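Workshop notebook, Clovgate
2 November 2025

Tape transfers, Athumani radio sessions

Started on the second box of reels at 10. Kheri Mushi had labeled the first box by broadcast date, but the second box only has the presenter's initials and a show number, so I'm logging by show number until we find the program sheets. Stella Kariuki thinks they went to Olloson with the rest of the paper when the station moved.

Show 390 first. Quarter-inch, 7.5 ips, half track mono. The opening link is complete and so are both records he played before the session. The band's first song starts with a dropout on the kick drum. I cleaned the heads and ran it again and the dropout was in the same spot, so it's on the tape. Left it alone. Kheri can decide if he wants it patched for the listening copy.
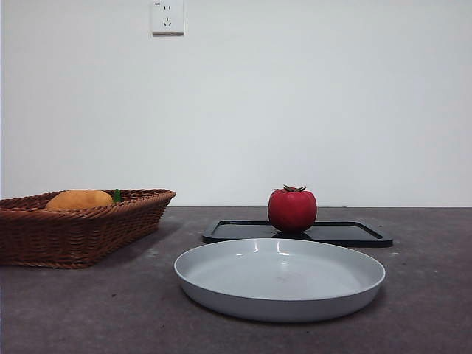
The azimuth was off on the second half of the reel. Somebody spliced in a piece recorded on a different machine, and the presenter's voice goes dull right at the splice. I stopped, adjusted by ear on the sibilants, and took the second half as a separate file. Both files are in the 390 folder with A and B on the end. Don't join them yet.

Levels: peaks at -6 on the talk, hotter on the music. He talked quietly and close to the mic, and whoever was on the desk never turned him up. I'm not evening that out in the master.

Show 800 has no leader tape and the first few words are gone. It comes in on "...and they sent me this from a bedroom in Cineria," then straight into the demo. It's the one Stella has been asking for. No band name given before or after. He says he'll read out the address next week, so we need 801, and 801 isn't in this box or the last one.

Show 967 is sticky. It squealed after 5 minutes and I took it off the machine. Needs baking before anyone tries again. It's on the top shelf with a red tag.

Still to do:

1. Ask Olloson for the program sheets, and for anything with 801 on it.

2. Bake 967. Check the oven thermometer against the other one first; they disagreed last time.

3. Play Stella the demo from 800 and see if she knows the singer.

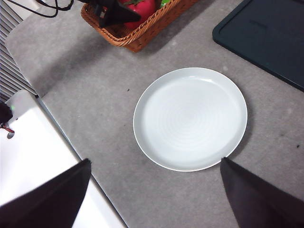 4. Order splicing tape and leader. We're on the last roll of both.

5. Back up the 390 and 800 folders to the second drive. The checksum for 390B didn't match the first time, so copy that one again.

6. Write up the dropout on 390 with the time in minutes and seconds. I put it on a sticky note on the deck, and it should go in the log before the note falls off.

Kheri wants the first ten shows ready to hear in January. Depends on how many more are like 967.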